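Terkura 潮湿区石灰抹面系统

首页 > 墙面材料 > 矿物抹面 > 浴室与洗漱区

产品类别：气硬性石灰基双层抹面,配套皂液封护
适用区域：住宅及小型客房的浴室墙面、洗漱台后墙、壁龛、干湿交界处
供货形式：底层料、面层料、封护皂、修补小包
页面修订：2023年8月26日
技术内容审核：Corina Voicu

概述

Terkura 潮湿区石灰抹面系统由底层料和面层料两种干粉组成,现场加水拌和,分层上墙,面层在未完全硬化时压光,再用封护皂处理表面。成品为连续无缝的矿物饰面,色泽随石灰碳化过程和压光力度产生自然深浅变化。系统内各组分按同一批次的石灰配制,不建议与其他厂家的底层或面层混用。

石灰的硬化依靠吸收空气中的二氧化碳,过程由表及里,速度取决于层厚、空气湿度和通风。这一点决定了系统的大部分施工要求：不能赶工,不能用热风强制干燥,也不能在刚抹完后封闭房间。水泥基产品的经验不能直接套用。

系统透汽,不构成防水层。凡是设计上要求防水的部位,防水层应在底层料之前完成,并选用表面可供矿物材料附着的类型。详见“基层要求”一节。

适用与不适用范围

适用：

砖墙、混凝土墙、水泥砂浆找平墙、经界面处理的水泥纤维板墙。
洗漱台上方及两侧墙面,日常有飞溅水但能在使用后晾干的部位。
浴室柜后方及侧方墙面,前提是柜体背板与墙面之间留有空隙。
有机械排风或可开启外窗的房间。

不适用：

长期浸水部位,包括浴缸内壁、水池、淋浴间地面。
地面及踏步。
未处理的石膏板、木质板材、旧乳胶漆面、旧瓷砖光面。
有返潮、渗漏或泛碱而原因未查清的墙体。
经常使用酸性清洁剂的场所。石灰饰面遇酸会发生反应,留下发白、发糙的斑痕,无法擦除。

淋浴区墙面可以使用本系统,但应满足三个附加条件：面层由受过本系统培训的人员施工；封护皂处理次数按“封护”一节中的加强做法执行；用户知悉并接受定期保养。三项中有一项做不到的,淋浴区请改用其他饰面。

组分说明

底层料

代号 TK-B。由熟石灰、级配石英砂、石灰石粉和短切纤维组成,本色为浅米白。承担找平和提供附着面两项功能。表面收至木抹痕迹均匀即可,不压光。过于光滑的底层会削弱面层附着,这是返工案例中最常见的原因。

面层料

代号 TK-F。由陈化石灰、大理石粉和少量天然水硬性组分组成,颗粒细,保水性高。所有颜色均在面层料中实现,底层料不调色。颜料为耐碱矿物颜料,按包预先称量,随面层料同箱发货,标签上的批号必须与箱体批号一致。

封护皂

代号 TK-S。植物油脂皂,浓缩液。与石灰表面的游离钙反应,在孔隙内生成不溶于水的钙皂,使表面具有疏水性。不成膜,不起皮,可反复施涂。不得以普通洗洁精、洗手液或硅油类产品代替。

修补小包

含同批次面层料、颜料和封护皂各一份,用于交付后的小面积修补。每个订单附一份。石灰原料和颜料存在批次差异,后期另购的材料难以完全对色,请业主妥善保存。

技术参数

底层料单包净重：40 千克
面层料单包净重：13 千克
封护皂单瓶容量：1,000 毫升
试板测试温湿环境：室内常温,相对湿度由恒湿箱控制
燃烧性能：无机矿物材料,有机纤维含量低,具体等级见随货性能声明
表面酸碱度：新施工表面呈强碱性,随碳化逐步降低
透汽性：高,封护皂处理后略有下降
耐酸性：无
储存期限：见包装侧面标签

以上数据用于选型和备料。现场条件与试验条件存在差异,正式施工前应在同一基层上做样板,样板至少包含一个阴角和一个阳角,并完整走完底层、面层、压光、封护四道工序。仅在纸板或石膏板边角料上试色,得出的颜色没有参考意义。

颜色

标准色共分三组：白灰组、土色组、深色组。

白灰组颜料掺量低,色差小,对压光手法最宽容,适合首次使用本系统的班组。

土色组以天然赭石、生褐、熟褐为主。该组饰面的深浅纹理最明显,同一面墙上可出现较深的脉状区域和较浅的片状区域,属于材料正常表现,不作为质量缺陷处理。若设计要求整墙均匀,应在选色阶段放弃土色组。

深色组颜料掺量接近上限,强度和白灰组相比有所降低,手印、水渍、压光接茬均更为明显。深色组用于洗漱区时,须在报价阶段书面确认保养要求。

所有颜色在潮湿状态下偏深,碳化完成后变浅。评判颜色应在样板完全干燥之后进行,并在实际安装的灯具下观看。暖光灯会使土色偏红,冷光灯会使白灰组偏青。
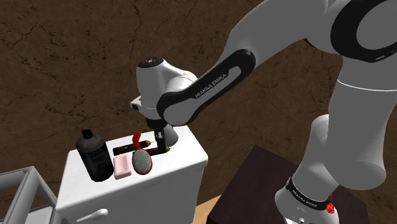

色卡由 Orkcombe 样板间制作,以真实材料刮涂在矿物底板上,可借阅,须归还。电子色卡和印刷色卡仅供初选。屏幕显示与实物之间的偏差无法消除,凡依据屏幕颜色下单引起的色差,不在退换范围之内。

定制色须提供实物参照,例如石材、陶片或织物。参照物表面有光泽的,请注明需要匹配的是正视颜色还是斜视颜色。定制色最小起订量按整箱面层料计算,不接受拆包。

基层要求

通用要求：坚固、洁净、干燥、无油脂、无脱模剂残留,吸水均匀。以手掌擦拭后掌心不应有明显粉末。以清水泼洒,水应在短时间内被吸入,若水珠滞留或成股流下,说明表面存在憎水物质,须打磨或更换界面层。

混凝土墙：新浇混凝土应完成主要收缩。光面混凝土须机械打毛,或涂刷含石英砂的矿物界面剂。螺杆孔以水泥砂浆封堵,封堵处与大面齐平或略低,不得高出。

砖墙：灰缝过深时先行填平。旧砖墙须检查盐分,表面有白色结晶的,刷除后观察一个采暖季,再次出现则说明水源仍在,不能施工。

水泥纤维板：板缝嵌入耐碱网格布,并满铺一道网格布薄抹灰层。仅处理板缝不足以阻止开裂。龙骨间距过大时整墙会有弹性,任何硬质饰面都会开裂,应在龙骨阶段纠正。

防水层上施工：柔性防水涂膜表面不能直接承载石灰抹面。在最后一遍防水涂料未干时均匀撒布石英砂,干后扫除浮砂,形成粗糙面,再做底层料。撒砂不均的部位会形成空鼓,敲击检查时声音发闷。

旧瓷砖：优先拆除。确需保留时,请联系技术支持单独出具方案。Henk Declercq 负责此类项目的书面答复,请在来件中附上瓷砖尺寸、空鼓比例和墙体类型。

水电末端

开关底盒、角阀、入墙龙头的预留深度应计入底层和面层的总厚度。入墙龙头的安装套筒须保留至面层压光结束,套筒外缘包覆胶带,抹面时与胶带齐平收口。先撕胶带再封护,次序不能颠倒,否则边缘处会留下一圈未经处理的干燥带。

管道穿墙处以弹性密封材料处理,密封材料选中性固化型。醋酸型密封胶在固化时释放酸性物质,会在石灰面上形成永久浅色晕圈。

墙内如有供热管线,施工前关闭并冷却,面层封护完成之后再逐步恢复。

柜体与台面的配合

浴室柜、镜柜和置物板应在封护完成之后安装。石灰面在早期硬度较低,柜体边角的磕碰会留下凹痕。安装顺序无法调整、柜体必须先到位时,应将柜体整体包覆,并在柜顶与墙面交接处贴好保护膜。石灰浆呈强碱性,落在漆面、铝件和部分石材上会造成腐蚀或失光,发现后立即以大量清水冲洗,不要干擦。

柜顶面与墙面的接缝建议留出一条细缝,以中性密封胶填充。台面材料受潮后会有微小伸缩,硬接会导致墙面下沿崩边。

背板与墙之间的空隙有助于墙体散湿。全封闭落地柜应在踢脚和侧板上开通风口。在柜体背后长期不通风的情况下,石灰面本身不易生霉,但柜体背板容易受潮变形。

固定件选用不锈钢。钻孔前在孔位贴纸胶带,关闭冲击功能,先以小钻头穿透面层和底层,再换用所需直径。吸盘类、背胶类挂件不能用于本系统,撕除时会带下面层。

台面上摆放的洗护用品应避免紧贴墙面。含果酸、水杨酸或柠檬酸的产品,以及部分去垢喷雾,飞溅后须及时用清水擦除。染发剂和含油精华会渗入孔隙,封护皂可以延缓渗入,不能完全阻止。

环境条件

施工期间及其后的养护期内,墙体和空气温度应保持在冰点以上足够余量,避免阳光直射和穿堂风。北向未采暖房间在二月前后施工时,应提前升温墙体,仅加热空气不能满足要求。燃气热风机会同时带入大量水汽和热量,不得使用。

相对湿度过低时,面层失水快,来不及碳化即已粉化,应在底层上喷雾润湿。相对湿度过高时,压光时机后移,班组须准备夜间值守或调整上料时间。

工具

木抹或海绵抹,用于底层。
不锈钢抹刀,边角磨圆,用于面层上料。碳钢工具会留下锈痕,禁止使用。
塑料抹片,用于初次收光。
抛光石,硬度高于面层,表面无锐角。
喷雾壶,喷雾颗粒须细,不得滴流。
低速搅拌器和洁净料桶,桶内不得有石膏残留。

Timeletti 系列抛光石按墙面形态分为平面型和弧面型,可在本页配件栏选购。弧面型用于壁龛转角和圆弧墙,不建议代替平面型做大面,容易压出条状光带。

施工步骤

一、润湿基层。前一日润湿一次,上料前再润湿一次,上料时表面应呈哑光潮湿状态,无明水。

二、拌和底层料。先加水后加粉,搅拌至无干团,静置后再次搅拌。加水量按包装标签执行,一次加足,已开始变稠的料不得二次加水。

三、底层第一道。用力压实上墙,厚度以覆盖基层粗糙面为准。稍硬后以木抹搓毛。

四、底层第二道。在第一道能承受手指按压而不变形时进行。用靠尺找平,阴阳角此时定型,面层没有修正角部的能力。

五、拌和面层料。颜料先与少量水调成浆,再加入剩余水量,最后加粉。整面墙所需的料应一次拌够,跨桶时将两桶互相混合后再上墙。拌好的面层料覆盖湿布静置过夜,和易性更好,颜色也更稳定。

六、面层第一道。薄刮,填满底层孔隙,方向不限。

七、面层第二道。第一道失去水光后进行。由上至下、由角部向中间推进,整面墙不留施工缝。两人以上配合时,提前约定交接位置,并统一抹刀角度。

八、初次收光。以塑料抹片消除刀痕。此时表面应呈潮湿但不粘手的状态。过早操作会带起面层,过晚则刀痕无法消除。

九、石材抛光。以抛光石小圈压磨,力度均匀。压磨时表面会泛出少量水分,属正常现象。边角先行,大面随后。

十、封护。见下节。

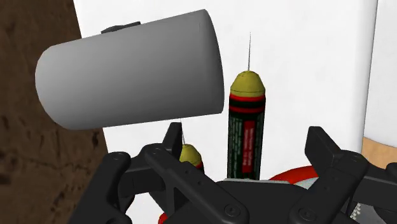
步骤七至步骤九之间的间隔由墙面状态决定,不能按固定时钟安排。同一房间内,外墙与内隔墙的吸水速度不同,达到可压光状态的先后也不同,班组应分别检查。检查方法为指背轻触：有凉感、不留湿痕,即可进入下一步。

封护

封护皂须稀释后使用,稀释水温以手感温热为宜,稀释比例见瓶身。以软毛刷均匀涂刷,不留流挂,随即以抛光石再次压磨,使皂液进入孔隙。首次封护在抛光当日完成。

标准做法：两遍。适用于洗漱台后墙、马桶区和一般墙面。

加强做法：四遍,遍与遍之间等待表面完全吸收。适用于淋浴区、浴缸周边、以及洗手盆正后方的飞溅区。

多余皂液在表面干燥后会形成白色雾状残留,以微湿软布擦去即可。若多次擦拭仍在,应检查水质,硬水中的钙镁会与皂液提前结合,可改用蒸馏水稀释。

封护后墙面可承受轻微飞溅。完全碳化之前,不得开始正常淋浴使用。房间每日通风,不得覆盖塑料薄膜,不得粘贴胶带。

验收

验收应在自然光和房间固定灯光两种条件下进行,站立距离不小于一臂。不采用贴墙斜射强光的方式评判平整度,手工压光面在该光线下必然显现起伏。

检查内容：

有无空鼓。以指节轻叩,声音应一致。
有无贯穿裂缝。细如发丝的网状纹不贯穿面层的,经封护皂填充后不影响使用,深色组更易看到。
有无粉化。以深色布擦拭,不应有持续脱落的粉末。
憎水性。以喷雾壶喷洒清水,水应聚成珠状。局部铺展的部位补做封护。
收口。底盒、管口、门套周边应连续、无崩缺。

颜色深浅变化、压光纹理和手工痕迹不列入缺陷。有争议时,以双方签认的样板为准。样板须保留至保修期满。

日常保养

以清水和软布擦拭,每次使用后保持通风。需要清洁时使用稀释的封护皂,兼有清洁和补充封护的作用。洗漱区每年补充封护一次,淋浴区视憎水性表现增加次数。

禁用物品：除垢剂、白醋、柠檬酸、含氯漂白剂、磨砂膏、百洁布硬面、蒸汽清洁机。

水垢在白灰组上不明显,在土色组和深色组上表现为浅色斑点。预防优于清除。供水硬度高的地区建议加装软水设备。

修补

浅划痕：以封护皂润湿,用抛光石背面局部压磨。

磕碰凹坑：清除松动部分,润湿,以修补小包中的面层料填补,略高于周边,收光后压平。修补处在初期颜色偏深,等待碳化后再判断是否需要调整。

酸蚀斑：轻微者以封护皂反复处理可减弱,严重者须整片重做面层。整片指由阴角至阴角,在墙面中部接茬难以隐藏。

大面积返工前,请拍摄近景和全景照片,连同批号寄至技术支持邮箱。缺少批号的来件无法核对生产留样。

用量与备料

用量随基层平整度变化。底层料的用量差异最大,旧砖墙所需可达平整混凝土墙的数倍,以现场量取为准。面层料用量相对稳定,但须计入工具残留、试板和修补留样。

备料时以墙面展开面积计算,壁龛内侧、窗洞侧壁、管井凸角均应计入。单个订单内的面层料为同一批次,追加订单不保证同批。工程总面积超过 200 平方米的项目,请提前预约生产,由 Rocío Manzano 安排批次合并。

包装与储存

干粉以多层纸袋包装,内衬防潮膜。置于垫板上,离地离墙存放,避免受潮。开封后应尽快使用,剩余料挤出空气后扎口。受潮结块的料不得过筛后继续使用。

封护皂防冻。低温下变稠或浑浊属正常,移至室温后摇匀即可恢复。已冻结的皂液会分层,不能使用。

空包装袋倒净后按纸塑复合物处理。剩余浆料加水静置硬化后按矿物建筑垃圾处理,不得倒入排水管。

安全

石灰遇水呈强碱性,对皮肤和眼睛有刺激和腐蚀作用。拌和及施工时佩戴密封护目镜、耐碱手套和长袖工作服。抹天花及高处墙面时,护目镜不得以普通眼镜代替。

入眼后立即以大量流动清水持续冲洗并就医,不得使用酸性溶液中和。皮肤接触后以清水冲洗,脱去沾染衣物。粉尘作业佩戴颗粒物防护口罩。儿童和宠物不得进入施工区域。

完整安全数据表随货提供,也可在下载栏获取。

常见技术问题

能否在石膏抹灰上施工？
浴室内不能。石膏遇潮软化,与石灰层的界面会逐渐失效。干燥房间内的石膏面可使用另一产品线。

能否加乳液或胶粉增强附着？
不能。聚合物会封堵孔隙,阻碍碳化,也会影响封护皂反应。附着不足应从基层着手解决。

能否以蜡代替封护皂？
干燥区域可在封护皂之后薄涂一层中性蜡。飞溅区不建议,水汽滞留在蜡层之下会形成白斑,并使后续补充封护无法渗入。

面层出现网状细纹,是否继续压光？
仍有可塑性时,喷雾后加力压磨可闭合。已变硬的不再处理,待封护后复查。若细纹在同一面墙上反复出现,通常与底层吸水过快或面层过厚有关。

镜前灯紧贴墙面照射,如何处理？
调整灯具出光方向,或使灯具离墙。无法调整的,在该墙面选用白灰组,并采用哑光收面,不做石材抛光。

地暖房间有无限制？
墙面无特殊限制。地暖开启会加快下部墙面失水,施工及养护期内应关闭。

与瓷砖地面如何交接？
墙面下沿离地留缝,缝内填中性密封胶,或设金属收边条。收边条材质选不锈钢或阳极氧化层完整的铝材,切口处须封涂。铝材裸露切口会受石灰浆侵蚀。

培训与支持

面向施工班组的实操培训在 Orkcombe 样板间进行,内容覆盖基层判断、上料、压光、封护和修补。授课人 Madalena Barreto。学员自备工作服和不锈钢抹刀,材料及抛光石由样板间提供。每位学员完成一块含阴角的试板并带走。

培训不发放资质等级证书,仅开具参加证明。要求在淋浴区使用本系统的项目,报价时须附该证明的复印件。

设计阶段的节点问题由 Damian Auer 受理。请提供墙体构造剖面、防水做法、柜体和洁具的固定方式,以及排风形式。仅提供效果图的,只能答复颜色问题。

配送

整托货物以厢式车送达,卸货至路边,不含上楼和搬运入室。卸货前请确认路面可供手动托盘车通行。收货时检查纸袋有无破损和受潮痕迹,有异常的在签收单上注明,并保留照片。

封护皂在寒冷月份以保温包装单独发运,可能与干粉不同日到达。两者到齐后再安排开工。

退货

未开封的标准色材料在收货后可申请退货,须保持包装完整、储存干燥。已加入颜料的面层料、定制色、拆散批次的修补小包不予退货。运费由退货方承担,产品自身问题除外。

可下载文件

底层料 TK-B 技术说明书
面层料 TK-F 技术说明书
封护皂 TK-S 安全数据表
潮湿区节点图集(柜体、壁龛、入墙龙头、淋浴区收口)
样板签认表
业主保养单页

配件

Timeletti 抛光石,平面型
Timeletti 抛光石,弧面型
不锈钢圆角抹刀
塑料收光抹片
细雾喷壶
耐碱网格布
中性密封胶,配色见白灰组和土色组色号

相关产品

Terkura 干燥区石灰抹面
Terkura 矿物界面剂,含石英砂
Terkura 石灰涂料,天花专用

询价时请注明：墙体类型、展开面积、所选色号、是否包含淋浴区、计划进场月份及收货地址。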